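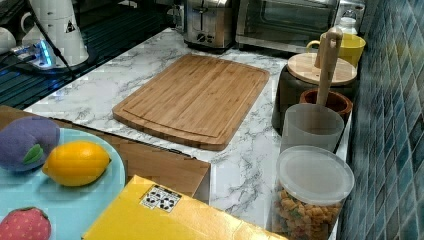 *Fig. 1. Bamboo board with perimeter juice groove on a marble-patterned worktop; toaster and toaster oven to the rear.*

**Module 3: Work surfaces and board placement**
Notes prepared by Darnell Tillman, revised January 17, 2021

Read with the Tendport storage handout. Material on knives is held over to the next session.

### 3.1 Terms

- **Worktop**: the fixed surface. Its pattern says little about its composition. A marble pattern may be stone, a composite or a printed sheet, and the care instructions differ for each.
- **Board**: the movable cutting surface.
- **Juice groove**: a shallow channel cut a short distance in from the edge. It holds run-off from meat, tomatoes and citrus until the board is emptied.
- **Splashback**: the wall finish next to the worktop. Small mosaic tile, as in Fig. 1, has a high proportion of grout to tile and needs more frequent brushing than large-format tile.

### 3.2 Bamboo

Bamboo is a grass. Boards are made from strips glued under pressure, and the strip lines normally stay visible on the face. Wash by hand, dry at once, stand on edge to air. Do not soak. Oil with food-grade mineral oil when the surface looks pale or feels rough.

The groove reduces the usable cutting area. For the exercise board (Olus pattern, 452 mm on the long side) measure the flat area inside the groove and record it separately from the overall size.

### 3.3 Placement

The board in Fig. 1 lies at an angle to the worktop. For long cutting tasks, set it square to the body, with the near side close to the front of the worktop. A damp cloth underneath stops it sliding — a dry one does not.

Keep the cutting zone clear of:

1. heat sources, including toasters and the door swing of a toaster oven;
2. power strips and trailing cables;
3. the drying mat, where water collects between the ribs.

Appliances at the back of a worktop are acceptable if the board can be used without reaching over them. Toasters are pulled forward from wall units before use.

Canisters and mugs may be lined up along a side wall, as on the right of Fig. 1. Glass bottles go at the back of such a row.

### 3.4 Exercise

Draw your own worktop to scale in plan. Mark sockets, appliances, the drying area and the board. Shade the area left for preparation and state it as a percentage of the whole. Add a note of no more than 200 words on one change you would make.

Hand in by session 9. Squared paper is in the Drotance folder.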